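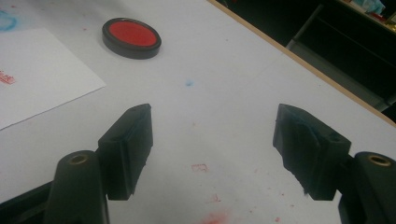
White tabletop with a thin light-brown wooden edge, Tallo open day, Clevgate.

I had been meaning to get to the Tallo open day for years, and this September I finally did it. Tallo makes tables and chairs, mostly for schools and libraries, in a long brick building down by the canal in Clevgate. If you went to school anywhere in the county you have probably sat on one of their chairs. I certainly did, and I carved something regrettable into the underside of one of their desks (sorry, Tallo).

The doors opened at nine and there was already a line past the bike racks. You get a paper wristband and a pair of foam earplugs, and then you wait in the lobby until your group is called. The lobby is worth the wait! They have the old catalogs laid out so you can page through them, and the prices in the earliest ones are written in pencil. There's also a wall of sample chips in every stain the company has ever used, including a green I can't imagine anyone ordering twice.

Our guide was Priya Whitfield, who runs the finishing room and has a voice that carries over a planer. She started us in the lumber yard, out back under a tin roof. The boards are stacked with thin sticks between the layers so air can move through. I love the smell of a lumber yard and this one was a beauty: sweet and sour at the same time, and stronger the farther in you walk. Priya pulled a board of ash off one stack and a board of beech off another and passed them down the group so we could feel the difference in weight. A boy near me wanted to know which one would win in a fight. She said ash, and gave him quite a long answer about baseball bats.

From there you go into the rough mill, where the boards get cut to length. I hadn't expected how much looking goes on before any cutting starts. The sawyer turns each board over, marks the knots with yellow crayon, and works out how many legs or rails will fit in between. He let a few people from our group try marking one up, then showed what he would have done. My plan wasted almost half the board. The short offcuts go into a crate for the shop classes at the high school, and anything smaller feeds the boiler that heats the building in winter.

The room everybody talks about afterward is the bending room, and it deserves it. Chair backs go into a long steam box as straight strips and come out limp enough to wrap around a form. Two people have to do it together, one at each end, and they have very little time before the wood stiffens up again. They did it for us twice. The first time I was so busy watching the steam roll out that I missed the actual bend, so I squeezed to the front for the second. One smooth pull, a few clamps, done. The form they use is called the Kamovow, after the chair it was built for, and its edges have been worn round by all those strips of wood. Priya says the Kamovow is the only chair in the line that has never been redesigned. They tried once, and the libraries complained.

After bending comes the Hsiao building, which isn't a separate building anymore since they knocked through the wall, but the name stuck. That's where the tops are made. I've never given much thought to tabletops, and now I can't stop running my hand along the edge of every table I sit down at. The edge takes the worst of a table's life: belt buckles, backpacks, chair arms, people dragging it through doorways. At Tallo they round it over very slightly and then sand it by hand, and the sanders check their work with their eyes closed. We were each handed a finished piece and an unfinished piece and told to do the same. With my eyes open I couldn't see any difference between them. With my eyes closed it was obvious at once.

Tobias Baptiste works at the last station in there, and he was my favorite stop of the day. He has a block of maple on his bench with grooves in it, and he folds his sandpaper around it in a way I have already copied at home. He told us to write in pencil all over a surface before sanding it. When the pencil is gone, you've touched every bit of it. I have been refinishing a dresser since spring, badly, and I would have paid admission for that tip alone. (Admission is free, by the way. They ask for a canned good at the door.)

We ended in the finishing room, or outside its window anyway, as visitors can't go in while they're spraying. Priya talked us through the drying racks from there. Then there's the test rig, which is a heavy sandbag that gets dropped on a chair seat again and again until the chair gives up or the shift ends. There is a chalkboard beside it with the day's count. When we walked by it read 628, and the chair looked fine. The kids could have watched that bag go up and down until closing.

Lunch was in the yard. The bakery on the corner had a stand with hot ham rolls and a very good plum cake, and there was a coffee urn next to the loading dock. I ate sitting on a pallet beside a retired shop teacher who had come to see the lathes. He'd brought his own calipers along in his jacket pocket and was hoping to be asked for them.

In the afternoon you can walk around by yourself. I went back to the bending room, of course, and then to the seconds sale, which is held in the old packing hall. Seconds are pieces with a stain that came out blotchy or a dent from the cart, and they go fast. By the time I got there the stools had all been claimed, but I came home with a Kamovow chair that has a dark streak down one back leg. I like the streak! It's in my kitchen now, and it makes the other chairs look pretty tired.

A few practical things if you're thinking of going next time. Wear closed shoes, as they will turn you away from the mill floor in sandals. Parking on the canal side fills up early, but the lot behind the library is a five-minute walk and had plenty of room when I left. The morning tours get the bending demonstration with the most steam, according to the man who tends the box. Strollers are fine everywhere except the lumber yard, where the gravel is deep. And if you want a stool, do the sale first and the tour second. They'll hold your purchase at the front desk until four.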